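Thursday, 7:40 a.m.

Dye notebook, entry 32. Continuing the wash trials on the Galtonar wool blend and the plain cotton.

Came in early to pull the overnight samples. Bath 1 and bath 2 both held temperature. Bath 3 dropped a few degrees sometime in the night and was back up when I got in, so the chart has a dip in it. I marked the dip in pencil. Keeping the bath 3 swatches but not averaging them with the rest.

Rinsed everything in the small sink. The red from the Stamley powder is still bleeding. First rinse pink, second rinse pink, third rinse faint, and then a white rag left on the wet swatch for ten minutes picked up a clear mark. Same result as last week with the old batch, so I no longer think it was the batch. More likely the fixative is going in too late. The sheet from Jambridge says to add it after the bath cools, and we have been doing that, but their test cloth is a lot thinner than ours.

Changed for today's run:
Fixative in at the halfway point, bath still hot.
Salt same as before.
Stir by hand every 7 minutes for the first half hour, then leave it.
Swatches cut along the grain this time. The ones cut across curled up and dried unevenly.

Start weight for the whole load was 219 grams dry. Forgot to zero the scale with the tray on it the first time and had to do it over. If anyone finds a higher number on the back of the clipboard, ignore it.

9:15. Bath is up to heat. Grays went in first in the other pot. They have never given any trouble and I only run them so there is something to compare against. Light gray takes up fast and looks done well before it is. Don't pull early. I did that in February and the whole set came out blotchy.

10:50. Fixative added to the red. Liquid went cloudy for a minute, then cleared. Wrote the time on the lid with the grease pencil. The label on the fixative jug is coming off again and needs proper tape.

Noon. Red out and first rinse done. Pink, but lighter than this morning. Second rinse nearly clear. Rag test gave a very faint mark, only on the side that was pressed down. Best result so far with this powder. Need to see it again before changing the written procedure.

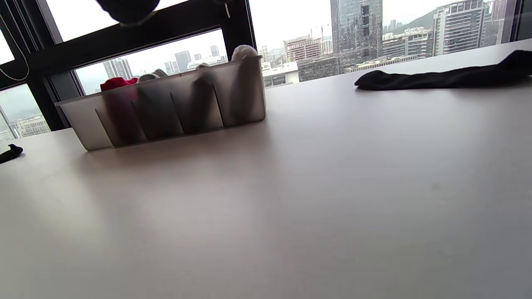 Next is the rub test, dry and then damp, on all the swatches from today plus two from bath 2. The Seneviratne method calls for a weighted block. Ours is missing its felt, so I am going to use a folded piece of the undyed cotton and note that down next to the results. Whoever has the felt, please put it back in the second drawer.

2:30. Dry rub fine on everything. Damp rub left a little color from the red and none from the grays. The bath 2 swatches were worse than today's by a good margin, which fits with the earlier fixative helping.

Questions for next time: does a longer hot soak after the fixative finish the job, or does it start to strip the color? Also whether the tap water matters. It has been harder than usual and there is scale on the kettle again. Could try one pot with bottled.

Pots scrubbed, strainer soaking. Order more salt, we are down to around 3 pounds. Swatches are pinned to the board in order, left to right, bath numbers on the tags.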